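Findings of the Gesham Review
A story

The Office of Motion Software at Ullstead convened its review on 3/30/19. Attendance was recorded. Duarte Loureiro, examiner of planners, was present by obligation, the Office having written to his home.

The matter before the review was a hesitation. Branda, the planning program licensed to the Gesham works, had been instructed to pick up a sheet by its corner. It had produced 711 candidate paths and carried out none. The perception module had found the corner and reported it with full confidence. The controller had accepted the report. Branda had then continued to plan.

Mr. Loureiro was asked whether the program was at fault. He replied that he would need to read the log in full, and the review adjourned so that he might do so.

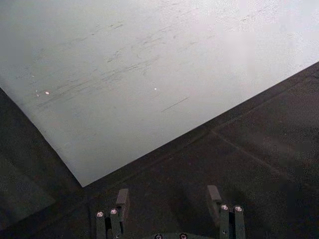
The log ran to 1540 lines. Most were ordinary. The planner proposed a path, the collision checker approved it, and the cost function returned a figure that any clerk would have signed. At line 100 the planner had asked for the corner's position again, and been given it. It asked again at the next line, and again after that, until the requests filled whole pages.

Mr. Loureiro recognized the pattern. He had written the retry rule himself, in his second year under Director Rugemalira, who disliked errors and had asked for a program that would be sure. The rule had no limit. He had meant to add one in May.

He reported to the review that the program had performed as specified. The Director asked who had specified it -- a question entered in the minutes without an answer -- and Mr. Loureiro requested the use of a terminal.

The amendment was 2 lines long. He typed it standing, with his coat on, and read it aloud for the record. The Office found the wording acceptable. Branda was restarted, and asked for the position of the corner.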